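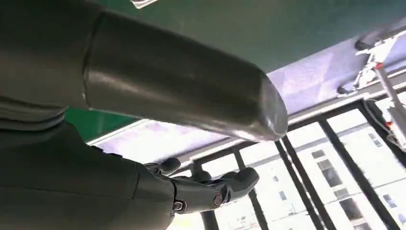
Seit dem Brand in der Gromora-Siedlung im September reden bei uns alle über Rauchmelder. Mir soll es recht sein. Ich frage mich nur, warum erst ein Dachstuhl brennen muss, bis der Ortsrat das Wort Hydrant buchstabieren kann.

165 Haushalte sollen jetzt einen Brief bekommen, mit Merkblatt und Gutschein. Das hat Natalie Tapley auf der Bürgerversammlung in Runen angekündigt, und es gab Applaus. Wofür eigentlich? Ein Merkblatt hatten wir schon mal, es hing zwei Winter lang im Schaukasten und war am Ende nicht mehr lesbar.
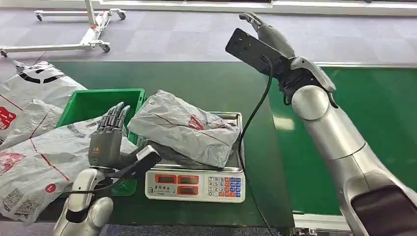

Was der Brief nicht sagt

Der Gutschein ist 20 Euro wert und gilt nur bei Khoury an der Ausfallstraße. Wer kein Auto hat, fährt also mit dem Bus, und der fährt nach Stistasine bekanntlich, wann er will. Zur Frage, wer bei den Älteren die Dinger an die Decke schraubt, habe ich dreimal nachgehakt. Man werde das prüfen – das war die ganze Auskunft. 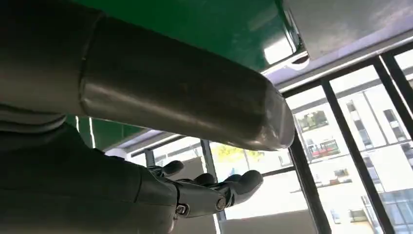 Nachbarschaftskreis Runen, Gruppe Brandschutz

Ja, ich bin da inzwischen Mitglied, trotz allem. Evie Mellor hat mich überredet. Sie meint, Meckern gehe auch von innen. Beim ersten Treffen haben wir 20 Minuten über den Namen der Gruppe gesprochen und danach kurz über die zugeparkte Zufahrt am Wendehammer. Angeblich kommt dort jetzt ein Schild hin. Ich glaube an das Schild, wenn ich davorstehe.

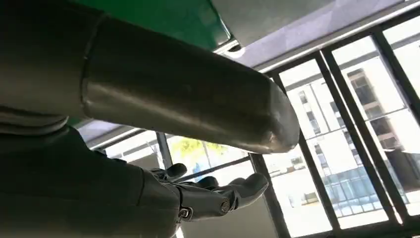

Aus dem Ort

Der Bericht zur Brandursache liegt übrigens immer noch nicht öffentlich vor. Bis dahin halte ich die Geschichte mit der Lichterkette für Gerede, auch wenn sie beim Bäcker jeder ganz genau kennt. Im September, wohlgemerkt. Ich habe schriftlich um Einsicht gebeten und stelle die Antwort hier ein, falls eine kommt.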